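Knockout tiebreaks and our rating program
Project report, second term
Estela Escobar and Kwok-wai Sin

We both play for the Firkstead chess club, and we've both lost in a tiebreak after holding a stronger player to two draws. So when it came to picking a project, we didn't have to argue! Our question was simple: does a short knockout match help the lower rated player, and does it help more when the games get faster?

Our program is called Zikgate. It plays out a pretend match between two players whose ratings we choose. Every match starts with 2 slow games, then goes to rapid games if the score is level, then blitz. We let it run 2,000 matches for each rating gap, and after that we compared the results with 2,531 real club games that Beverley Bloxham let us copy out of the old Firkstead scorebooks (typing them in took most of January, and Kwok-wai still sees knight moves in his sleep).

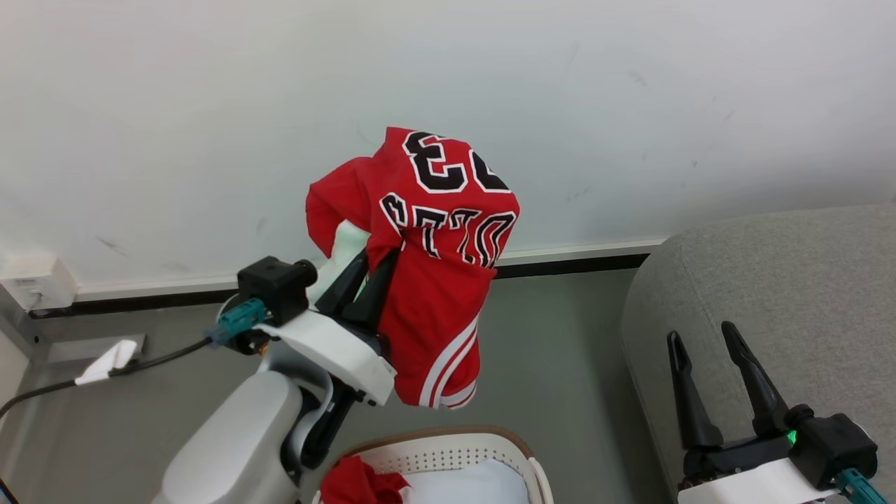
Hsin-yi Kuo thought we had made draws far too common in the slow games, and that club players fight on in positions where masters would shake hands. She was right. Our first version used one draw rate for everybody, so weak players were drawing like grandmasters. We changed it so that draws get rarer as the ratings drop, and the numbers moved a lot closer to the scorebooks.

The part we enjoyed most was the blitz stage. With a big gap the favorite still wins most of the time, but the underdog's chances go up with every step down in clock time, and that was exciting to watch on the graph. 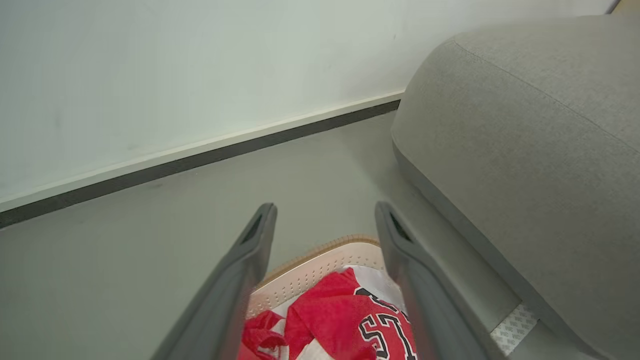
We also tried giving the underdog White in the first blitz game. It helped a little, less than either of us had bet on. We only had time for 1,000 matches with this setting, so we'd like to run it again before we trust it.

Next we want to add clock trouble, which the program knows nothing about yet. Jiahui Meng has offered us her own blitz games with the times written down, and we're starting on those after the spring tournament.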